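Home | Ask the house | Recent | Tidying & storage | Kitchens | Sign in

Little metal-legged shelf on the table: is it any use, and how do I stop it marking the wood?

Posted in Tidying & storage by Sveva Sartori

Hello all, I hope this is the right section. I did look through the older threads first, but most of them are about the insides of cupboards and mine is a tabletop problem.

We moved to a flat in Mellisport in March and the kitchen is lovely and bright and has next to no worktop. There is the bit between the hob and the sink, which takes a chopping board and nothing else, and then there is the table, which has to be everything: breakfast, post, homework, pastry on a Sunday if I'm feeling up to it. The table is a pale wood one that came from my aunt, and I'm fonder of it than is sensible. It had a proper rub down and a fresh coat before it came to me and I would very much like it to stay nice.

The trouble is the things that live on it. We have a big blue canister that won't go in any cupboard because of its height, a green plastic cup that my youngest will not be parted from, and a footed glass bowl that came down to me from the same aunt and gets used nearly every day. Add the salt, the pepper, a pot of pens and whatever has come home in a school bag, and by teatime there is nowhere to put a plate.

So I bought one of those small raised shelves, a flat top on two black metal frames, thinking it would give me an upstairs and a downstairs, so to speak. It came in a flat packet and bolted together without any tears. I've been moving it about the table for a fortnight trying to decide where it wants to be. 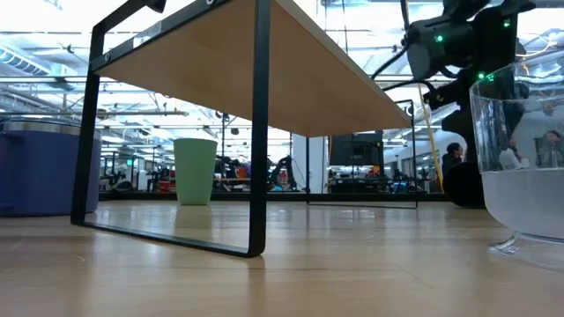 The shelf on the table, with the green cup underneath and the glass bowl to the right.

My worries are these, and I'm sorry there are several of them.

First, the feet. There aren't any, properly speaking. The bottom rail of each frame sits straight on the tabletop, metal on wood, and every time somebody nudges it I hear it and wince. I can't lift it clear on my own without taking everything off the top first, so naturally it gets shoved. What would you put under it? I bought a sheet of felt pads, but they are round and wider than the rail and look rather silly sticking out at the sides.

Second, what ought to go underneath and what on top? I had imagined the everyday things below and the pretty things above. My husband says it should be the other way round and that I have made a garage for a cup. The cup does fit very nicely, I must say, but the bowl has a wide flared rim and I'm nervous of catching it on the metal whenever I slide it in or out, so it has ended up standing beside the shelf, and that rather defeats the object.

Third, and this is the smallest of them, there's a little white label stuck on the upper rail of one frame. The printing on it is so faint that it's no use to me. I've picked at one corner and it feels as if it will leave half of itself behind. Is there a way of getting it off without spoiling the black finish?

I should add that I don't want to screw anything into the table, and I can't put up wall shelves because we are renting. Any thoughts at all would be gratefully read, even if the thought is that I should send it back.

With thanks,
Sveva

Mustonen

Welcome to the house, Sveva, and please don't apologise for the length, some of us come here for exactly that. I have two of these shelves in my own kitchen and one in the bathroom, so I've been round most of this already and made a few of the mistakes for you.

Feet first. You want felt that comes on a roll, the sort with a sticky back that you cut to length. Turn the shelf upside down on an old towel, wipe the bottom rails with a cloth and a drop of surgical spirit and let them dry, and then cut the strip a hair narrower than the tube so nothing shows at the edges. Run it the full length of the rail. People put a dab at each end, and then the middle collects crumbs and the dabs wander off sideways in warm weather. Press it down hard and leave the shelf upside down overnight before you put any weight on it. I paid 5 pounds for a roll and I still have most of it, having done all three shelves and the legs of a stool.

If your table gets wet a lot, and with a child and a cup I should think it does, then felt isn't perfect. It holds water, and a damp strip sitting on wood all night can leave a pale line. In that case look for clear or black silicone strip. It grips, though, so it won't slide when it's nudged, and you'll have to lift it. With a fairly new finish on the table I'd also try a scrap of it somewhere out of sight for a week or two, as some rubbery things and some varnishes don't get along. I went with felt in the kitchen and silicone in the bathroom and I've been happy with both.

While it's upside down, do go round the bolts with whatever little key came in the packet. Mine had all loosened a touch after the first few weeks and one shelf had begun to lean like a tired horse. Snug is plenty. I overdid one and made a dent I can still find with my thumb.

Now, what goes where. I'm afraid I side partly with your husband! My rule, such as it is, is that anything you reach for with one hand while doing something else goes on top, towards the front. Salt, pepper, pens. Anything you slide out and use for a while goes underneath. The cup can stay in its garage as far as I'm concerned, particularly if your youngest is of a height to reach in more easily than up. There's a lot to be said for a child being able to fetch their own cup and (one lives in hope) put it back.

The bowl I would leave out altogether. A flared rim and a metal frame will meet sooner or later, and if it came from your aunt you'll mind. Stand it at the end of the shelf where it is, or give it the top all to itself if you can bear to move the salt. Mine is a cake stand and it has the top of the second shelf and looks very grand there.

As for the big canister, have you measured it against the gap? If it's too tall then I wouldn't put it on top either, it will only make the whole thing feel like a wardrobe. Tuck it behind, or at the wall end of the table if you have one.

For the label, a hairdryer on low. Warm it for 40 seconds, then ease up the corner with a fingernail or an old plastic card and keep the warm air following along as you peel. Go slowly. If there's stickiness left, a spot of cooking oil on kitchen paper, leave it a few minutes, rub, then wash it off with soapy water. Keep away from the scouring side of the sponge and from nail varnish remover, which may take the black off along with the glue.

Do let us know how you get on.

Sarkside

send it back. sorry but if a table is short of space the answer is fewer things on the table. I had one of these from a shop that's since closed and all that happened was we filled the top AND the bottom and then couldn't see over it to talk. Canister on top of the fridge, bowl on a windowsill, pens in a drawer. Done

If you are keeping it then put a tray under the whole thing. Saves faffing with felt.

Warisia

I think there's room in the world for both of the views above, but I would add a little about using it day to day, having had one on a small table for years in a house where everybody was always eating at different times.

Put it across one end of the table, long side to the edge, and decide that it doesn't travel. So much of the scuffing comes from moving it about, and once the family know where it is they stop pushing it out of the way. I put mine down with a line of masking tape round it for a week, just to see whether anybody minded where it was, and then took the tape up again and it has stayed there ever since. Masking tape can be unkind to some finishes so use the low-tack kind if you try it, and don't leave it longer than you need.

Leave part of the underneath bare. I know it feels like a waste when you've bought the thing to gain space, but that gap is where the plate goes, or the library book, or the letters that need answering, when you suddenly want the table clear. If it's already full of jars then it's no help to you at the moment you want it. I keep one side for the butter dish and the other side for nothing in particular.

On the tray suggestion, I have tried it and it does work, though a tray with a lip gets in the way of sliding things in and out, and you'd be lifting that cup over the edge each time. A flat cork mat cut to size does the same job. You can wipe it, and it's quiet.

Wipe under the rails every so often too, whichever way you go. A grain of sugar or a bit of grit caught in the felt will scratch as well as any metal. I take mine off on a Sunday when I do the table properly, give the strips a brush with an old toothbrush, and put it all back. It takes as long as the kettle.

And your aunt's table will get the odd mark, I'm sorry to say. Mine has a ring from a jug, and a set of little dents where somebody learned to use a fork, and I wouldn't swap them.

Comments

Sveva Sartori: Thank you all so much, I've had such a nice time reading these with my tea. I've ordered the felt on a roll and I am going to try the end of the table as Warisia says. The label came away with the hairdryer almost in one piece! There was a little stickiness, and the oil saw to it.

Mustonen: Delighted about the label. Remember to leave the felt overnight, I know how tempting it is.

Sarkside: fair enough. still say windowsill for the bowl

Sveva Sartori: The windowsill is taken, I'm afraid, by 2 geraniums and a cat.

Warisia: If the felt strip lifts at the ends, round the corners off with scissors before you stick it. Square corners catch on the cloth when you wipe.

Pelham_J: Does the cork mat go under the whole shelf or just the rails? Mine's a bigger one, nearly as wide as the table.

Warisia: The whole shelf if you can get a piece large enough. I've seen it done with two strips as well, one for each side, and that would probably suit a wide one better.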